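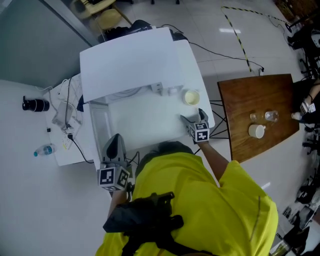 FOR IMMEDIATE RELEASE

Podent releases Stovska 2, free planning and replay software for two-handed work

February. Podent today put out the second version of Stovska, our software for turning hand-guided demonstrations into motion plans for two-armed robots. I'm Anca Matei, I run the software side here, and I asked if I could write this one myself (they said yes, so blame me for the brackets).

If you used the first version, you know the pain. You'd record somebody doing a job with a pair of hand-held grippers, load it up, and then spend the afternoon lining up the left hand with the right. The marker cubes gave us good poses as long as the camera could see them. The second a sleeve or a forearm got in the way, the track jumped, and the planner took that jump as a real move and tried to copy it. I've watched an arm try to go through a table over a bad frame, and I'd like to never see that again!

So we rewrote the tracker. Stovska 2 solves for both grippers together, and it carries a confidence value with every pose all the way down to the planner. When the confidence drops, the planner slows down, widens its clearance, or stops and asks you. You pick which. The default is to slow down, and please leave it there for your first week.

We also spent a lot of time on cups. Anyone can plan a path to a box. A small cup with liquid in it is a meaner problem, with the fingers coming in low over the tabletop and hardly any room for a bad angle. The new approach planner lets you set a tilt limit and a top speed for anything you mark as open, and it holds to those limits even when the demonstration didn't. We tested it on 600 recorded demonstrations, all tabletop jobs, and 131 of those had long stretches where at least one marker cube was hidden. The old version threw out most of those 131. The new one got a usable plan from every one except 45, and it flags those for a person to look at instead of guessing.

Other things you'll find in there:

A replay window that shows both hands on one timeline. You can drag a cut point and the plan updates while you drag.

A table setup tool. Mark the corners of your work surface once and save it, and you can have as many surfaces as you like in one project (ours has several, plus a side table that keeps filling up with chargers).

Plain text logs! They were binary before. I'm sorry about that.

Import for old Stovska projects. It worked on all of ours, but keep a backup.

Our first outside user is Buzatu, who've been running the early builds on their own kitchen tasks and sending me bug reports at eleven at night. A good chunk of the replay window came straight out of those emails. Prutotel is next, and they'll be using the planner by itself with their own tracking, so yes, the two halves do work separately now.

Stovska 2 is free for schools and for anybody working alone. Company licenses are $300 per seat per year, same as before, and current license holders get the update at no charge. It runs on Linux and Windows. A Mac build is in the works and I'm not going to promise a month for it.

About Podent

Podent makes perception and planning software for robot arms. We sell Stovska and a small set of calibration tools, and we write our own manuals.

Press contact: Anca Matei, Podent. Demo requests can go to me too, mornings are best.

###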